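Home Shop Carbonation Kits Lerthorpe Home Carbonation Kit

Lerthorpe Home Carbonation Kit, Full Size

Item 1324
In stock
Ships in one box, heavier than it looks

Select finish: Plain steel / Cream enamel / Green enamel (sold out until December)

Add to basket Add to wish list Compare

Overview

Fizzy water is water that has been talked into something. The Lerthorpe does the talking. It is a regulator, a hose, a ball-lock connector and four screw-on carbonation caps, put together in a sensible order and sold with a manual that a grown person can read in one sitting.

You supply a gas cylinder, cold water and an ordinary soda bottle. That last one surprises people. We get a letter every so often asking which special bottle to buy from us, and the writer seems a little let down when we say the one in your recycling bin is fine. We could have sold you a special bottle. We had a meeting on it. Ruth Muñoz brought a drawing of one with a handle, and it was a good drawing, and then she pointed out that the soda companies had already spent decades designing a container that holds fizz and costs next to nothing. The drawing is still up in the stockroom.

The Lerthorpe is for people who drink a lot of sparkling water, people who make their own syrups, and people who have a countertop machine already and are tired of its tiny cylinders and its one approved bottle. If you drink one glass of seltzer a week, please buy a can of seltzer. You will be happier and we will have one less return.

What's in the box

Dual-gauge regulator with safety relief valve
Gas hose, braided, with clamps already fitted
Ball-lock gas connector
Four carbonation caps, stainless steel
Spare washers and O-rings in a small bag you will put somewhere safe and never see again
Wall bracket and screws
Printed manual, 8 pages
Wrench

Not included: gas cylinder, bottles, water, patience.

How it works

Fill a clean plastic soda bottle most of the way with very cold water. Squeeze out the air until the water is right up at the neck, and screw on a carbonation cap while you're still squeezing. Snap on the gas connector. The bottle will pop back into shape with a crack that alarms pets. Shake it for half a minute, or until your arm files a complaint. Disconnect, let it rest, and open it slowly over the sink the first few times.

Cold matters more than anything else you can do. Warm water takes on gas about as willingly as a cat takes a bath. If your first bottle comes out flat and sad, put the next one in the refrigerator overnight before you write to us. Modupe Briggs answers the help mail and her first question is always the same one, and she has it saved as a template.

The pressure dial goes higher than you need. Start in the green band. The manual has a table for water, for juice and for what Modupe calls "other," under which customers have told us about milk, cold coffee, grapes and, in one case, soup. We have no settings for soup.

Choosing a bottle

Any plastic bottle that was sold with a carbonated drink in it will do, provided it is in good shape and has the common narrow neck. Cola, ginger ale, tonic, store-brand orange, it makes no difference to the cap. Bottles sold with still water in them are thinner and should be left alone. Milk jugs, no. Glass of any kind, no, and please don't send us a photo of the glass one that worked.
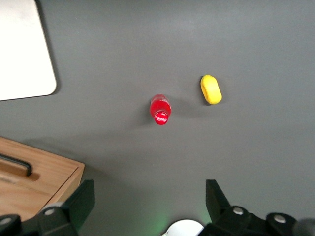 A plastic Coca-Cola bottle, cap on, from above.

Small bottles are easier to shake and lose less fizz between servings. Large ones look more economical until day three, when you have half a bottle of expensive tap water. Most of us here keep several small ones going. Jinlong Shao uses large ones, but he has a large family and they drink like a marching band.

Check each bottle before you use it. Look for whitened creases, scratches you can feel with a fingernail, or a base that no longer sits flat. Retire anything doubtful. Rinse with warm water and let it drain upside down. Don't put soda bottles in the dishwasher, as they come out a different shape and the new shape is never an improvement. Bottles that held root beer will go on tasting of root beer until the sun burns out.

Specifications

Model: Lerthorpe Full Size
Gas: food-grade carbon dioxide only
Cylinder fitting: standard screw valve; adapter for small countertop cylinders sold separately (see Pokavlow adapter, below)
Cap thread: common narrow-neck soda bottle
Cap material: stainless steel, with replaceable washer
Hose: food-safe, braided
Mounting: wall bracket or under-counter
Weight: 97 ounces, boxed
Warranty: two years on the regulator, one on everything else, none on the wrench, which is just a wrench

Safety

Read the manual. It is short on purpose. Keep the cylinder upright and strapped to something that doesn't move. Keep it out of small closed rooms, and out of the car on a hot day. Never go past the red mark on the dial. If you hear hissing after you have closed the valve, open a window and then go looking for the leak with soapy water and a brush.

Children may shake the bottle. In our experience they insist. They may not touch the regulator.

Accessories

Pokavlow cylinder adapter. Lets you run the kit from the little cylinder out of a countertop machine while you wait for a full-size one. Works well, empties fast.

Sani line cleaner, 500 ml. A powder would be cheaper to ship and we looked into it. The powder got everywhere. This is the liquid.

Hisano syrup pump. Fits most syrup bottles and gives you the same amount each time. Customers either buy three of these at once or can't see the point of them at all.

Extra carbonation caps, pair. You think four is enough. Then someone puts one in the refrigerator door with an inch of tonic under it and it stays there till spring.

Questions customers send us

Can I carbonate juice?
Yes, if it's strained. Pulp makes foam, and foam goes up the cap and into the connector, where it becomes your hobby for the evening. Leave a good gap at the top of the bottle and open it very slowly.

Can I put the fizz back in flat cola?
You can. Declan Quinlan in our workshop has done it many times and describes the result as "fine." Squeeze out the air, chill it hard, use less pressure than you would for water and don't shake it like you mean it. Sugar foams.

How long does a cylinder last?
That depends on its size, your thirst and whether you tightened the hose clamp. A household that goes through a couple of bottles a day on a five-pound cylinder should be thinking in months. If yours was empty by the weekend, you have a leak. It's nearly always the washer at the cylinder end.

Where do I get a cylinder filled?
Welding suppliers, homebrew stores, and some sporting goods stores. Ask for food grade. Call first, as some places only swap cylinders, and you may hand over a shiny new one and drive home with something that looks as if it came off a submarine.

Why does my water taste sharp?
That's the carbon dioxide. Let the bottle sit for an hour and it mellows. A pinch of baking soda helps too, if you like the taste of the store kind.

Does the cream enamel stain?
With beet syrup, yes.

Do you make a version that connects to the faucet?
No. Ayodele Aliyu has been building one in the back for longer than he would like us to say. It carbonates beautifully and has ruined two ceilings.

Customer reviews

"Does what it says. Replaced a countertop machine that cost more and sulked. I took a star off for the crack noise, which my dog now listens for." Four stars

"Hose could be longer. I know there is a longer hose. It should be the one in the box." Three stars

Reply from the shop: Fair. We've put the longer hose in the drop-down menu at checkout, at the same price.

"Bought it for seltzer, now have eleven kinds of syrup and a shelf my husband isn't allowed to touch. The ginger and lime one is very good. Ask me for the recipe." Five stars

"Arrived with one washer missing. Emailed, got two washers and a drawing of a washer." Five stars

"The manual is rude about soup." Two stars

Shipping and returns

Orders placed before noon go out the same day. We can't ship filled cylinders, and we can't ship line cleaner by air, so anyone on an island should expect it to arrive at the speed of a boat. Returns are accepted within 30 days if the regulator hasn't been used for paintball. We can tell.

Spare parts are listed by number on the last page of the manual and on the Parts page. Everything on the Lerthorpe can be taken off and replaced with the wrench supplied, except the gauge glass, for which you will need a small flat screwdriver and a calm afternoon.

Page updated Jan 23, 2021: new hose option added, green enamel marked sold out.

You may also like
Lerthorpe Kit, Half Size
Ginger syrup starter set
Bottle drying rack, wall mounted
Regulator gauge guard

Parts Manuals Help Returns Contact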